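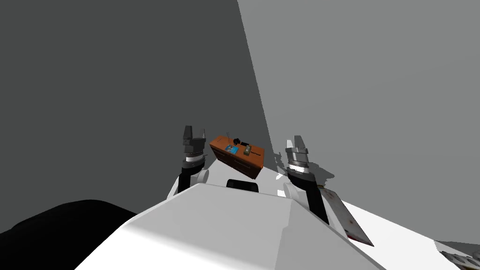
Household Waste and Recycling: Handout 5
Sorting, contamination and what a sorting plant can handle

Read this before the session on July 13, 2023. Bring a calculator and your notes on collection systems from last time.

1. Where we left off

Last session covered how waste gets from the curb to a depot. We compared Undham, which collects all recycling in one bin, with Titatlow, which asks households to keep paper apart from everything else. The one-bin system is simpler for residents and cheaper to collect. The two-bin system costs more in truck time but delivers cleaner paper. Today we look at what happens after the truck is emptied.

2. Terms you need

Commingled: several recyclable materials collected together in one container.

Contamination: anything in a load that should not be there. This includes the wrong material (a garden hose in the paper) and the right material in the wrong state (a jar half full of sauce).

Residue: what is left at the end of sorting and has to go to landfill or be burned. Residue is not the same as contamination. Some good material is lost in sorting and ends up as residue too.

Bale: sorted material pressed into a block and tied with wire or strap for sale.

Capture rate: the share of a recyclable material in the waste of an area that is collected for recycling. A town can have a low contamination rate and still have a poor capture rate if most people throw their cans in the trash.

3. The order of sorting

Plants differ, but the usual order is as follows.

Bulky items and plastic bags come out first, mostly by hand. Bags wrap around the turning shafts further down the line, and clearing them means stopping everything.

Large cardboard is lifted off next by a set of rotating discs. Smaller items drop between the discs and carry on.

Glass is broken and falls through a screen. It is heavy and wears down belts, so most plants want it gone early.

Paper and containers are then split by shape. Flat items travel up a sloping screen, while bottles and cans roll back down.

Steel is taken out with a magnet. Aluminum is not magnetic and is thrown off the belt by an eddy current separator. We will go over how this works in class – the diagram in the textbook is hard to follow.

Plastics come last. Optical sorters identify the type of plastic by the light it reflects, and jets of air push each piece to the right side. Black plastic is often missed because the common pigment absorbs the light the sensor needs.

4. Worked example

The Lencho plant takes in 400 tons of commingled material in a week. At the end of the week it has sent 71 tons to landfill as residue.

Residue rate = residue ÷ total input
= 71 ÷ 400
= 0.1775, or 17.75 percent

Material recovered = 400 – 71 = 329 tons

Note that this tells us nothing about how much of the residue was contamination to begin with. To find that out, the plant would have to sample loads as they arrive. Students often mix these up in the written paper.

5. Why paper suffers most

Paper soaks up liquid and grease, and small pieces of glass get stuck in it. A mill can wash out some of this, but each step costs money and shortens the fibers. Buyers such as Brultari set a limit on unwanted material in each bale and may reject or reprice a load that goes over it. A rejected load has to be sorted again, sold for less or dumped.

6. Exercises to hand in

a) A second plant takes in 2833 tons over a longer period and has the same residue rate as Lencho. How many tons of residue does it produce? Round to the nearest ton.

b) Undham is thinking of switching to the Titatlow system. List the costs that would go up and the costs that would go down. Say who pays each one.

c) Explain in your own words why a falling residue rate might not mean that residents are sorting better.

Answers to b) and c) should be no longer than one page together. The plant visit has been moved to November, and sturdy closed shoes are required.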